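The kitchen at the Tornlow hall opens at six in the morning on a Thursday, and by the time most people in town are having breakfast Ülle Lepik has two pots of stock going and a tray of onions cut. She has run the weekly community lunch there for eight years. Before that she cooked for shearing crews, and before that she worked in a bank, a job she mentions once and doesn't come back to.

The lunch started with a dozen pensioners and a borrowed urn. It now feeds nearly 400 people a month, some in the hall and some at home, from a menu that changes with whatever the growers' market has left over. Lepik plans it on the back of an envelope the night before.

"I don't do recipes for the hall," she said. "I do amounts. If I know I've got two boxes of zucchini and a bag of rice, I know how many people that is. What it turns into is a matter for the morning."

She learned to cook in quantity from her aunt, who ran a boarding house kitchen and kept every pan on its own hook. Lepik has carried the habit with her. She is strict about where things go and less strict about nearly everything else. Salt lives beside the stove. Knives are washed by the person who used them. Labels face out. 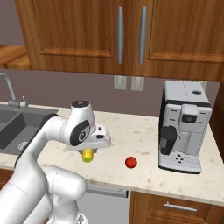 How do you decide what goes on the menu?

"By what's cheap and what won't keep. Tomatoes first, greens second, roots whenever I get to them. Maarja rings me from the market when they're packing up and I write it down. If there's a lot of one thing, we have that thing twice, and the second time I put curry powder in it."

Maarja Grīnberga has a stall at the market and grows most of what she sells on four hectares out past the silos. She has been sending produce to the hall since the second year. At first she gave away only what she couldn't sell. These days she plants two extra rows for the lunch and books the cost against the farm.

"It's easier to plant for it than to be sorry I've got nothing to give," Grīnberga said. "In a dry year the extra rows are the first thing I look at cutting, and then I don't cut them."

The past summer tested that. The channel water came late, the beans failed, and she lost most of a planting of lettuce in one hot weekend. Pumpkins did well. So did the sweet corn, which went in after the worst of the heat and came on all at once.

Lepik remembers the corn arriving. It came in feed sacks, in the tray of Grīnberga's ute, and there was nowhere cool to put it. Everyone who walked through the door that morning was handed a sack and a chair and told to start husking. They made chowder, then fritters, then a relish that is still in the cupboard.

"People say they're sick of corn by the end of the season," she said. "They still take a second bowl."
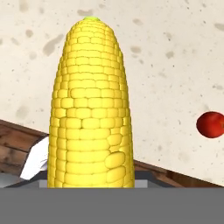
5 min read

Money is the part of the job she likes least. The hall itself costs little, but gas has gone up, and so have oil, flour and containers. A lunch is paid for by a tin at the door, and people put in what they can. In a good month the tin brings in $2,000. In January, when half the town is at the coast, it can be under $1,000.

The shortfall is met by small grants and by Sendberg, the hardware shop on the main street, which pays the gas bill. Ojārs Mets, who manages the shop, said it was a simple decision. His father ate at the hall every week in the last years of his life.

"He wouldn't have meals brought to the house, he thought that was for old people," Mets said. "He was 91. But he'd walk down to the hall and sit with the blokes he used to play bowls with, and he'd eat a proper dinner in the middle of the day."

The home deliveries are newer. Urmas Sakalauskas drives the longer of the two runs, out along the river road and back through the orchards. He leaves at half past eleven with the hot food in insulated boxes and is usually back by two. He has keys to three houses and knows which dogs to wait for.

"The eating is half of it," he said. "There's a lady who has me change a light globe every few weeks. I think she's loosening them."

Lepik is 68 and has had one knee replaced. She would like to hand over the stove within a couple of years, though she plans to keep the ordering. Jurgita Avotiņš, a school cook who comes in during the holidays, has been learning the run of a full service and did her first one alone in April.

It went well, Avotiņš said, apart from the rice.

"I made enough for a wedding. Ülle didn't say anything. She just got the big containers down and started writing 'fried rice' on the lids."

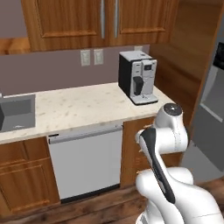
Cupboards above, bench below.

Asked what she would tell someone starting a lunch in another town, Lepik thought about it while she scraped down a board. She said to get the biggest pot they could lift when it was full, and to find out early who had a second freezer. She said to serve at the same time every week, even in bad weather, as people who have come a long way on a walker won't come twice to a locked door.

She also said to eat with everyone. For the first two years she stayed in the kitchen through the whole service and had toast when she got home. Now she sits down at half past twelve, at whichever table has a chair, and somebody else does the pudding.

"You hear what's wrong with the soup that way," she said.

Lunch at the Tornlow hall is served from noon every Thursday. There is no need to book. Anyone wanting a home delivery can leave their name at the Sendberg counter.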